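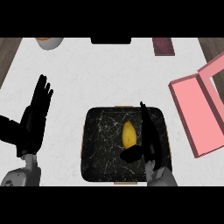
*Sim view of the packing table: two arms, one yellow fruit on the dark tray.*

## Robots on the packing line: your questions

**Is Koro taking my job?**
No! I got asked this a lot in July. All 70 of us stay on, but three people per shift move from packing to checking (same pay).

**Do I have to learn to code?**
Nope. I can't either, and I run the practice sessions in the simulator.

**Who do I bug about shifts?**
Botond Lengyel, ext. 3149. For training it's me, so come by before lunch!

– Fanni Hegyi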